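Folding jerseys on the ottoman: does the fold-in-thirds method do anything for cracked lettering?

Posted in Laundry & Clothing Care by Randa Kanaan, 20 June 2020

My brother-in-law swears that printed jerseys crack because people fold them "wrong." His rule is sleeves in, then thirds, never a crease through the letters, and always on a padded surface so the print doesn't get pressed against something hard. He got this from a video by a company called Prillico, which sells folding boards, so you can guess how much I trust it.

I don't have a big table, so I've been folding on the large gray upholstered thing in our front room anyway. 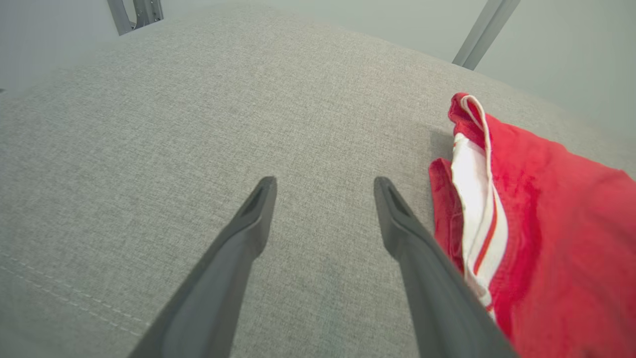

It's wide enough and the cover has a bit of grip, so shirts don't slide around the way they do on the bed. What I doubt is the rest of it. Does padding make any difference to a print? And is there a way to keep the sleeves from bunching up on the side you can't see? I've got a red one with white sleeves that fights me every time.

Some red shorts, all crumpled:

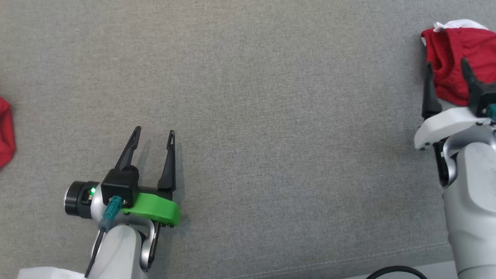 Red shorts on the gray cover

It was washed cold and line dried, if that matters. The dryer is a Vekalov and it runs hot on every setting, so I quit using it for anything with letters.

Hok-lam Chien
Member, 1018 posts

Padding does nothing for the print that I've ever been able to see. I've washed and folded for a rec league for two seasons, more than 100 shirts, and the ones that cracked were the ones that went through a hot dryer. How they were folded made no difference I could find. Folding boards are a product looking for a problem.

The sleeves are a fair question though. Lay it face up first and get the body smooth before you touch a sleeve. Then bring one sleeve across, flat, and leave the other sticking out until you've checked the hem. 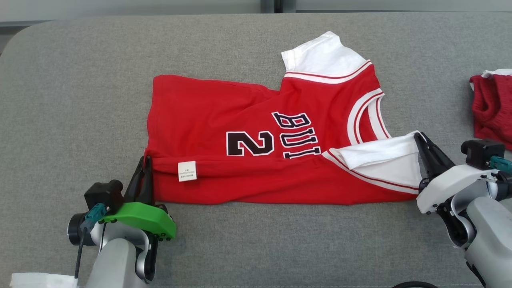 Pull the hem corner out a little while you do this. If the hem is gathered the whole fold will come out crooked and you'll blame the sleeve. Second sleeve goes in last. With a big number on the front you're going to crease something no matter what, so I'd ignore the rule about never folding across the letters. Mine sit in a drawer until November with a fold right through the middle and they look the same when they come out.

I would keep them from lying print to print in a hot attic. That one I believe, I've had two stick together.

Ngan-ling Shih
New member

just hang them

Chia-hao Lau
Member

Hanging is fine until the shoulders get those little bumps, and heavy knit ones stretch. I wouldn't.

I half agree with Hok-lam. The dryer is the main thing. But I'm not sold on "smooth it out first" for the thicker shirts with a striped rib collar, because the collar won't stay flat whatever you do. You smooth the body, the collar curls, you go fix the collar and the body has moved.

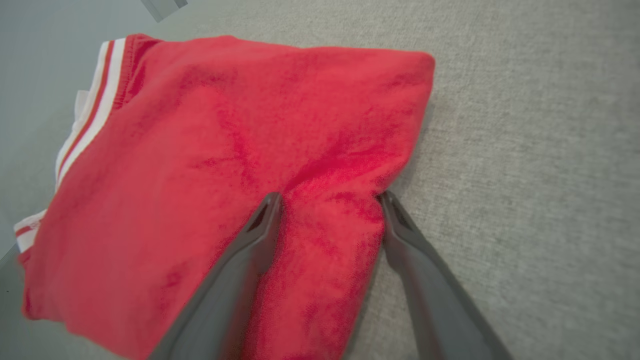 What I do when it's in a heap like that is give up on it. Pick it up by both shoulders, one shake, put it down again. Tugging at a pinch in the middle only moves the wrinkle somewhere else. Takes longer to type than to do.

As for Prillico, I had one of their boards and it's a sheet of plastic with hinges. My kid uses it as a ramp. The Dukham one is the same thing with a handle. Save your money.

Randa Kanaan
Original poster

Thanks. I tried the shake and it works better than the tugging, so I'll give Chia-hao that. Still not convinced about folding straight through the number, but I'll do one that way and leave the other one alone, and look at them both in November. My brother-in-law has been told about the dryer and says the video didn't mention it.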